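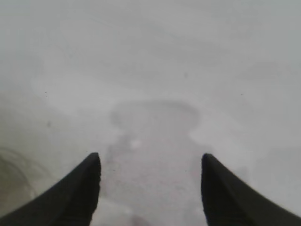

Carmela Arroyo respondeu no mesmo ticket que a reserva do salão Bedham continuava a aparecer em duplicado no calendário de eventos, mesmo depois de limpar a cache e voltar a entrar.

Ticket 105
Módulo: Tetix, reservas e pessoal de evento
Aberto: 23 de janeiro de 2017
Prioridade: média

Sintoma: ao confirmar um evento com mais de 400 inscritos, o sistema cria uma segunda reserva de sala com o mesmo código. O orçamento do evento passa a somar duas vezes o aluguer e o serviço de refeições. A escala de pessoal não é afetada.

Verificações:
Reproduzido no ambiente de testes com o evento Valcárcel. Sem erro no registo da aplicação.
Eventos criados antes de dezembro: sem duplicação.
Regra de lotação: ativa em 2 perfis, coordenação e logística. Ambos disparam a confirmação. 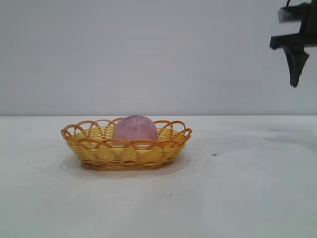

Cesto entrançado sobre tampo branco.

Causa: a regra de lotação foi copiada para o perfil de logística na última atualização. A confirmação corre uma vez por perfil.

Ação: regra desativada em logística. Removidas 7 reservas duplicadas. Orçamentos recalculados, falta validar o da Barnine, que tem despesas lançadas à mão.

Carmela Arroyo: Bedham já aparece uma só vez. O total de refeições da Barnine continua errado.

Estado: pendente. Reabrir a folha de despesas da Barnine e relançar a linha de refeições.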